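Workshop notebook, November 2, 2025
Sourdough crackers, batch 14

Picked up from the October notes, which ended with the word "chalk" underlined twice. The Kakudow rye has been in the starter since then and smells like a gym bag with ambitions. I fed it anyway.

Changed one thing this time, or meant to. The Vasseur recipe wants the discard at room temperature and I used it straight from the fridge, so call it two things. Also the salt is a different salt. Three things.

Dough: 367 g discard, 40 g olive oil, seeds by mood. Rested under a towel while I argued with the scale, which reads 3000 whenever the tare button sticks. It is not 3000 of anything. Whoever borrows it next, press the left side of the button.

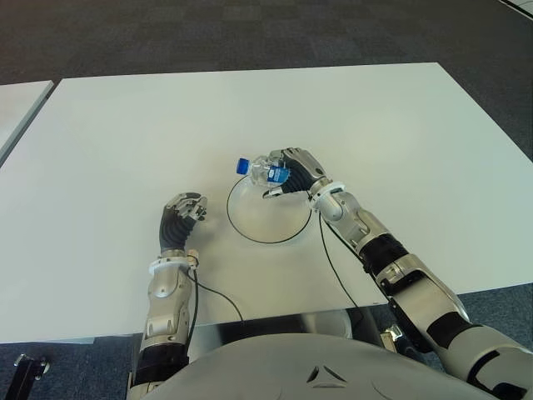

Rolled to setting four on the Lurutau sheeter, then to five, where it tore. Patched it with scraps. The patches baked up thicker than the rest and I like them better, an awkward finding for someone who paid for a sheeter.

Docking matters more than I had it down for. The undocked strip blew up into one long pillow and stayed pale underneath. The docked pieces came out flat and snapped properly, apart from the corner piece, which bent. Back left of the oven is still the cold spot.

Taste: sour up front, then caraway, then more caraway. I wrote "caraway, generous" on the bag before baking and would now like to withdraw "generous."

Rosemary half not tasted yet. It goes in the tin overnight with the lid on, and the plain half goes in a paper bag, to see which goes soft first. My money is on the bag.

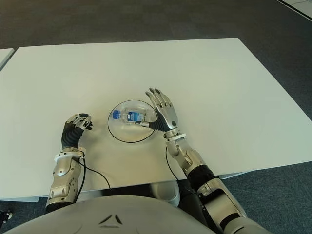

For batch 15

Discard out of the fridge before coffee.
Stop at setting four. Write it on the sheeter if necessary.
Half the caraway.
Return the Fostitbridge baking sheet, scrubbed, before its absence is noticed.
Find the old salt.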